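Print this page | E-mail this thread

Tavion Alcantara
Last updated: Thursday, 7.40 pm

1/ Day three of teaching a robot to put things in a bowl. I am using a remote controller, a simulated kitchen and the patience of a much nicer man.

2/ For those who missed the start: I steer the arm by hand, the software (Wimitz, version whatever) records every twitch, and later a model called Ambrose studies my recordings and tries to do the same. Ambrose will therefore learn to cook from someone who eats toast over the sink.

3/ Target for the month is 100 clean demonstrations. I have 32. A clean one means no bumping the table, no dropping, and no long pause in the middle while I answer the door.

4/ The potato is my nemesis. You'd think a potato would be easy - it has no handle, no lid, no opinions. But you have to come down with a finger either side and close on the middle, and from the wrist view I am always certain I'm lined up when I'm a thumb's width off.

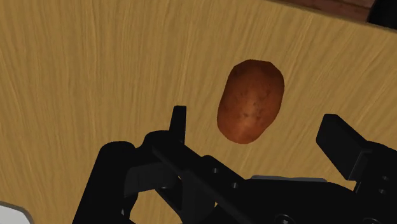 5/ Dolores Okafor, who trained me, has one rule: "Stop before you close." Hover, look, breathe, then squeeze. I've started doing it with the kettle.

6/ The trouble with skipping the hover is that the recording keeps your panic. Ambrose can't tell the difference between the way you pick up a potato and the way you pick up a potato while swearing. It learns the wobble too. There's one early batch where the arm does a little sideways shuffle before every grasp, and that shuffle is me, looking for my glasses.

7/ Someone asked whether it's like a video game. It is, if the game had one level and you were marked on being boring. My best run so far would send you to sleep. I was thrilled with it.

8/ The controller is a Harko and has a thumb trigger for the gripper. Squeeze to close, let go to open. Guess what happens when you sneeze.

9/ Carrying is its own skill. New people grab the thing and swing straight across at table height, as if the crockery will step aside. Lift first, then travel, then lower. I say this as a man who has knocked the same bowl over in two kitchens, one of them mine.

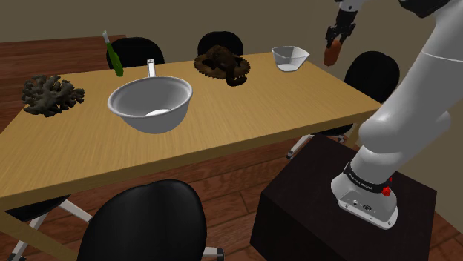

10/ I also go slower near the end of a move. Dolores calls it "landing the plane". If you let go while you're still drifting, whatever you're holding keeps some of the drift, and it goes wherever it fancies.

11/ Before anyone asks: yes, failed runs get kept, in a separate folder. The folder is called Tollwood, after my old driving instructor's road, where I also failed.

12/ Tonight's plan is more potato. If I get to forty I'm allowed a biscuit. My own rule, strictly enforced, except yesterday.

READER COMMENTS

pia_w: Do you reset everything to the same spot each time or move it about?

Tavion Alcantara: Move it. Otherwise Ambrose just learns one very particular potato in one very particular place.

Dolores Okafor: You were not hovering on Tuesday. I've seen the recordings.

grumbling_ned: My lad did 1,757 of these for a summer job. Still can't load the dishwasher.

Kettleby: How long does one run take you?

Tavion Alcantara: Less than a minute if it goes well. I'll let you know when that happens.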